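Grorley sim notebook: the night the arm turned on the tap 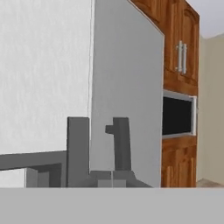
Page last changed: Tuesday, March 8, 2022, by Annelies Holzer

Well, that was a lovely way to lose an overnight run. I queued 271 episodes of the sink task before going home, expecting to come in to a nice fat results file. What I got was a results file, very thin, and a log in which the arm spends most of the night trying to push its wrist through the faucet.

Kitchen is the Flamley layout, the one with the wood cabinet column and the built-in microwave. Controller is Lanz, same build as last week. Task: reach over the counter, stop above the sink, go home. No grasping. I picked it because it was easy.

First 9 episodes fine. In the next one the arm comes in low, touches the spout and reports a contact force that would have launched a real faucet into the car park. The solver then tries to be helpful and pushes the two apart, the controller tries to be helpful and pushes them back together, and they keep up this conversation until the timeout. The reset should have cleared it. The reset put the arm back in its last good pose, and the last good pose, according to the reset, was the one inside the faucet. Every episode after that started already in trouble.

Things I blamed, in order:

Gravity compensation. Innocent. Lost the morning to it.

The new seed. Also innocent. Same seed on the old kitchen runs clean.

The faucet collision shape. Guilty, at least in part. What you see is a column with a short spout poking out to the left. What the planner had was a plain upright box around the column and no spout whatsoever. The physics engine did know about the spout. So the planner was cheerfully sending the arm through what it took for air.

My own reset code. Very guilty. It saves a pose as "good" if the joints are within limits, and never asks about contact. I wrote that in a hurry and left a comment saying "fix later". Hello, later.

Done so far: the planner now reads the same shapes as the physics. Reset goes to the fixed home pose and refuses to start if anything is touching. Force over the limit now kills the episode and, after 2 in a row, the whole run. Reran a short batch with the old starting pose and it stopped itself straight away with a rude message, as it should.

Not done: the dark post beside the faucet. I haven't checked its shape in the planner and I no longer trust anything on that counter. Same goes for the cabinet handles, which we'll want for the door task.

The bit that bothers me is the force limit. It was switched off in the config. I'd turned it off for the Pritosier demo to stop the nuisance trips, and the same config file gets copied to the real arm in bay 4. I've put it back on in both places and taped a note to the bay 4 controller. Please don't run anything on that arm until somebody other than me has read the diff.

Overnight run requeued, shorter this time. Going home before I touch anything else.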